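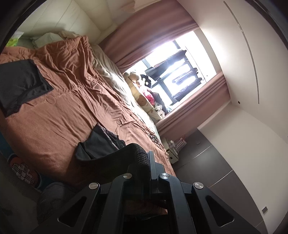
Suchen Suchbegriff eingeben Suche starten

Projekt Fledalo: Kann eine Maschine schon ein Schlafzimmer aufräumen?

Projektbericht im Modul Angewandte Robotik
31. Oktober 2022
Lesezeit: 6 Minuten

1. Ausgangsfrage

Wenn man heute Werbefilme über Haushaltsroboter ansieht, bekommt man leicht den Eindruck, dass die Hausarbeit bald erledigt ist. Der Boden wird schon in vielen Wohnungen von einer Maschine gesaugt. Unsere Gruppe wollte wissen, wie weit man bei einer anderen Arbeit ist, die jeder kennt und die fast keiner gern macht: Kleidung vom Bett nehmen, zusammenlegen und in ein Regal bringen, und danach die Decke glatt ziehen.

Wir haben diese Aufgabe gewählt, weil sie auf den ersten Blick sehr einfach ist. Ein Kind im Grundschulalter kann sie nach kurzer Erklärung ausführen, auch wenn das Resultat vielleicht nicht schön wird. Für einen Roboterarm ist sie schwierig, und in diesem Bericht versuchen wir zu beschreiben, an welchen Stellen genau.

Das Projekt lief seit März unter dem Namen Fledalo. Der Name hat keine tiefere Bedeutung, er war in der Liste der freien Ordnernamen auf dem Server.

2. Aufbau

Für die Versuche haben wir einen Tischarm der Firma McPhee benutzt, der an unserem Lehrstuhl schon vorhanden war. Er wurde auf einen fahrbaren Sockel geschraubt. Den Sockel haben wir zwischen den Versuchen mit der Hand verschoben, er fährt also nicht selbst. Der Greifer hat zwei Finger mit Gummiauflage. Eine Kamera sitzt direkt am Handgelenk des Arms, eine zweite stand auf einem Stativ neben der Liegefläche.

Die Steuerung läuft mit der Software Nesis. Diese Software nimmt Vorführungen von Menschen auf und lernt daraus, welche Bewegung in welcher Lage passt. Wir haben das Programm nicht verändert und nur die Parameter für die Greifkraft und die Geschwindigkeit angepasst.

Als Testkleidung dienten T-Shirts, zwei Kapuzenpullover und eine lange Hose. Die Versuche fanden im Labor auf einer Matratze mit Steppdecke statt. Für den letzten Teil durften wir ein möbliertes Musterzimmer im Wohnheim Candico verwenden, worüber wir uns sehr gefreut haben. Dort gibt es keine weißen Laborwände mit gleichmäßigem Licht, und der Unterschied war größer als erwartet.

3. Durchführung

Insgesamt haben wir 265 Versuche protokolliert. Ein Versuch galt als gelungen, wenn das Kleidungsstück am Ende gefaltet im Regalfach lag und kein Ärmel oder Hosenbein über die Kante hing. Die Qualität der Faltung haben wir großzügig beurteilt. Wenn der Arm länger als vier Minuten brauchte, wurde abgebrochen.

Die erste Serie war die leichteste. Ein T-Shirt lag flach ausgebreitet auf der Matratze, immer mit dem Kragen in Richtung des Arms. Von 95 Versuchen in dieser Serie sind 58 gelungen. Zum Vergleich: Eine Person aus unserer Gruppe brauchte für die gleiche Aufgabe mit Weg zum Regal ungefähr 17 Sekunden. Der Arm war nie unter einer Minute, und dabei ist das Verschieben des Sockels nicht mitgezählt.

In der zweiten Serie wurde das Kleidungsstück aus Hüfthöhe auf die Decke fallen gelassen und blieb so liegen, wie es gefallen war. Hier ist die Erfolgsquote stark gesunken. In der dritten Serie, im Musterzimmer, kamen noch andere Gegenstände auf dem Bett dazu, und wir haben die Vorhänge so gelassen, wie sie waren.

4. Was schwierig war

4.1 Dunkler Stoff

Schwarze und dunkelgraue Kleidung war das größte Problem. Ein Mensch erkennt auch bei einem schwarzen Pullover, wo der Saum ist, weil er ihn anfasst oder den Kopf ein wenig bewegt. Im Kamerabild wird der Pullover oft zu einer einzigen dunklen Fläche. Nesis hat dann einen Greifpunkt in der Mitte gewählt, und der Arm hob das Stück wie einen nassen Lappen hoch. Ein hellerer Streifen am Saum hilft schon viel. Mit solchen Stücken waren die Ergebnisse deutlich besser.

4.2 Weicher Untergrund

Ein Tisch gibt nicht nach, ein Bett schon. Wenn die Finger in die Steppdecke drücken, bildet sich eine Falte, und manchmal wird diese Falte mitgegriffen. Der Arm zog dann die ganze Decke zum Regal. Die Software hat diesen Zustand nicht als Fehler bemerkt, für sie war Stoff im Greifer und damit alles in Ordnung. Wir haben die Greifkraft reduziert, danach rutschte aber die lange Hose heraus. Einen guten Mittelwert für alle Stücke haben wir bis zum Ende nicht gefunden.

4.3 Gegenlicht

Im Musterzimmer steht das Bett nahe am Fenster. Am Vormittag war die Scheibe im Bild völlig weiß und alles davor fast schwarz, auch das Regal. Die Kamera am Handgelenk regelt ihre Helligkeit bei jeder Drehung neu und braucht dafür einen Moment. In diesem Moment hat der Arm trotzdem weitergearbeitet. Wir haben später eine kurze Wartezeit eingebaut, was die Versuche noch langsamer machte.

4.4 Was gehört wohin?

Diese Schwierigkeit hatten wir am Anfang unterschätzt. In einem bewohnten Schlafzimmer liegt auf dem Bett selten nur Wäsche. Es kann ein Kuscheltier dort sitzen, ein Kabel kann dort liegen, ein Laken ist zusammengeschoben und gehört trotzdem zum Bett. Ein Mensch entscheidet ohne Nachdenken, dass der Teddybär bleiben darf und der Pullover weg muss. Unser System kannte nur „Stoff“ und „kein Stoff“. Es hat einmal versucht, einen Kissenbezug mit Kissen darin zu falten. Der Versuch dauerte die vollen vier Minuten.

Auch auf dem Boden ist nicht immer Platz. Taschen, Kartons und Hausschuhe neben dem Bett waren für unseren Sockel jedes Mal ein Hindernis, und wir mussten sie vorher wegräumen. Streng genommen haben also wir aufgeräumt, damit der Roboter aufräumen kann.

5. Vorführungen aufnehmen

Ein wichtiger Teil der Arbeit waren die Vorführungen, aus denen das Programm lernt. Zuerst haben wir den Arm direkt an der Hand geführt. Das war anstrengend, und die Bewegungen wurden eckig. Nach unserer Erfahrung ist ein Greifer mit Handgriff und Kamera, den man ohne Arm durch das Zimmer trägt, für diese Aufgabe besser geeignet. Man steht normal am Bett und arbeitet fast wie sonst, nur eben mit zwei Fingern.

Dabei haben wir auch etwas über die eigenen Hände gelernt. Mit zwei Gummifingern ist es für uns selbst mühsam, einen Kapuzenpullover zu falten. Man benutzt beim Falten normalerweise beide Hände, streicht mit der flachen Hand den Stoff glatt und hält mit dem Kinn oder dem Bauch etwas fest. Ein einzelner Greifer hat das alles nicht. Wer die Ergebnisse des Arms beurteilen will, sollte die Aufgabe vorher einmal selbst mit so einem Werkzeug probieren.

6. Antwort auf die Frage

Mit unserer Ausrüstung lautet die Antwort: im Labor teilweise, im Zimmer noch nicht. Ein flach liegendes T-Shirt bei gutem Licht ist möglich, wenn man Zeit hat und Fehler akzeptiert. Die Decke glatt zu ziehen haben wir nach wenigen Tagen aus dem Programm genommen, der Arm ist dafür zu kurz und hat von einer Seite nicht genug Reichweite.

Wir können nicht sagen, ob teurere Systeme mit zwei Armen die gleichen Probleme haben. Beim Untergrund und bei der Frage, was wohin gehört, vermuten wir es.

7. Offene Punkte

Die Gruppe im nächsten Semester kann den Sockel und alle Aufnahmen übernehmen. Wir empfehlen, zuerst das Gegenlicht zu behandeln, zum Beispiel mit fester Belichtung der Kamera am Handgelenk. Die Gummiauflagen am Greifer sind abgenutzt und müssen vor der nächsten Serie ersetzt werden. Die Protokolle der zweiten Serie liegen im gleichen Ordner wie dieser Bericht, die Spalte „Dauer“ ist dort noch in Minuten und nicht in Sekunden eingetragen.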